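Workshop Tips: Putting Things in Baskets With a Robot Arm
Posted 4 January 2019

These are the bench notes from the Killside pick-and-place work, cleaned up for anyone who wants to try the same thing at home or in a school shop. The question was a small one. We wanted to know whether an arm trained from demonstrations places a block in a basket more reliably when the basket is left in one spot or when it is moved between demonstrations. Most advice we had read said to move everything. We tested it.

Pick the container first. We tried a cardboard tray and a plastic tub before settling on wicker. Cardboard slid when it was bumped. The tub had a shiny bottom that threw glare back at the wrist camera. A woven basket has texture everywhere, so even when the camera is very close the picture still has something in it.
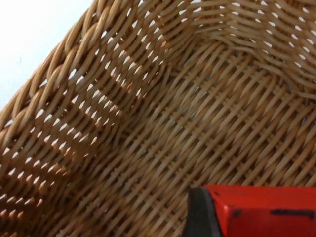 Check the weave for loose ends before you start. Run a hand along the inside of the rim and trim anything that sticks out. A fingertip that catches on a strand will drag the basket with it, and that demonstration has to be thrown away.

Keep the tabletop plain. Ours is pale and matte. Wipe it down at the start of a session and again after lunch. Crumbs and pencil marks show up in the wrist view, and in an early round we had an arm that did well only while a certain coffee ring was on the table.

Soft light is better than bright light. Bounce a lamp off the ceiling and turn off anything that shines straight down. Some shadow beside the objects is fine.

How we ran it. We recorded 130 demonstrations by hand on the Pava controller and split them into 2 equal sets. In the first set the basket stayed put and only the block moved. In the second set we also moved the basket, using 16 positions marked on a paper template. The template was laid down to place the basket and taken away before recording. Training settings were the same for both. Testing was done with the basket at four new positions that neither set had used. 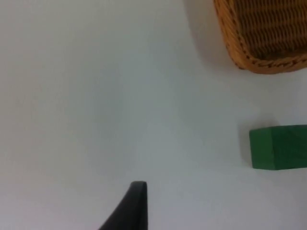
Leave a good gap between the block and the basket at the start of each run. If they are too close, the person doing the demonstration tends to nudge the block along the table, and the arm will pick up the nudge as well.

The result. With the basket in its old spot, the fixed set did slightly better. At the new positions it did poorly, and often let go of the block where the basket used to be. The moved set was slower on every run but got the block in at three of the four new positions most of the time. The fourth was near the far edge of the arm's reach, and neither set handled it.

So move the basket if you expect it to move later. If it is going to be screwed down, save yourself the trouble.

Other things worth knowing:

Let go low. Demonstrate the release well inside the rim. Blocks dropped from higher up bounced out.

Clean the rubber on the fingertips with a damp cloth and let it dry before the next run.

Write down the failures. We used the Batista log sheet, one line per run.

The Urkbridge shop is repeating this in April with a deeper basket and softer objects.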